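News from the teaching table

In July our small group at Nastel finished the second round of kitchen lessons for the two-arm robot. Many readers asked how such a lesson is made, so I will try to explain it simply.

The robot learns from people who move its arms from a distance. One person sits at the controls and does the whole task slowly, and the computer records every movement of the joints and the grippers. We call one such recording a lesson. At the end of this round we had 1,633 lessons, and after checking we kept 1,562 of them. The others had long pauses, or the operator changed her mind in the middle.

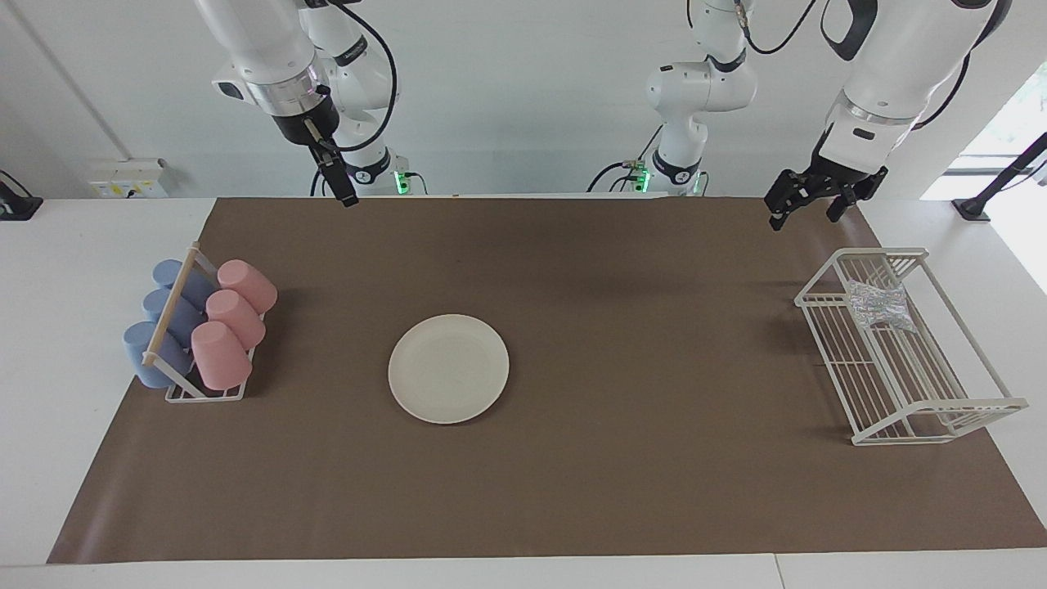 Thenmozhi Shetty did most of the evening lessons, and she has good advice for new operators. Do not hurry when you close the fingers on a plate. A plate is flat and the gripper must come to the rim at the right angle — if you come too steep, you only push it over the paper. Plastic cups are easier to hold, but they are light and they turn when you touch them badly.

We also learned that we must move the racks a little between lessons. In the first round they stayed always in the same place, and the robot became confused by a very small change.

Yaqin Shen is now preparing the next practice for new operators. Each person will make 32 lessons before we start to keep the recordings. If you would like to try the controls, please write to Sharada Bangera at the Nastel office. You do not need to know programming, but please bring some patience.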